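Skerncombe Evening Classes
Keeping a Lab Notebook, session 4: writing things down while you still remember them
Notes by Bouchra Slaoui, updated August 4, 2023

Right, so last time we did dates and page numbers, and I promised we'd get on to the writing itself. These notes are a bit longer than what I'll say out loud, so don't panic if I skip a chunk.

Write in the book first

I know it's tempting to use a paper towel or the back of your glove. I did it for years! At my first job, at Clirkport, I once wrote a whole set of weighings on an envelope, and then posted the envelope. So the book stays open on the bench, with a pen in it, and the number goes straight in. If your handwriting is dreadful (mine is) slow down for the digits and let the words look after themselves. Ones and sevens are the usual trouble, then fours and nines.

Mistakes

One line through it, so it can still be read, then the right figure next to it with your initials. No correction fluid, no scribbling, no tearing out. I like a couple of words as well, such as "misread scale" or "wrong bottle". When you come back in December you will have no idea why 16 turned into 70 otherwise.

What to put in

People always ask me how much is enough. My test is whether the person at the next bench could repeat your work from your page without coming to find you. That means the batch number on the bottle, which balance you used, how long you left it and what you did while you waited if it matters. "Warmed gently" is no good to anyone. Give a temperature and a time, even a rough time, and say that it's rough.

Put the dull results in too. A blank that came out blank is still a result, and you'll want it when something odd turns up three weeks later.
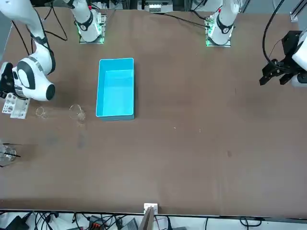

Sketches are allowed, by the way, and I wish more of you would do them. A wobbly pencil drawing of how the tubing went, with labels, saves you half a page of prose. Give it a caption and the date, same as anything else. Printouts get glued in flat, all four corners, and you sign across the join.

For next time

Read pages 9 to 16 of the Nurko booklet and bring your own notebook with at least one full entry in it. It can be baking bread or bleeding a radiator, I don't mind, as long as it has amounts and times. We'll swap books and try to follow each other's entries, so please write something you're happy for a stranger to read!

If you miss the class, the spare handouts are in room 2042, in the tray marked Slaoui.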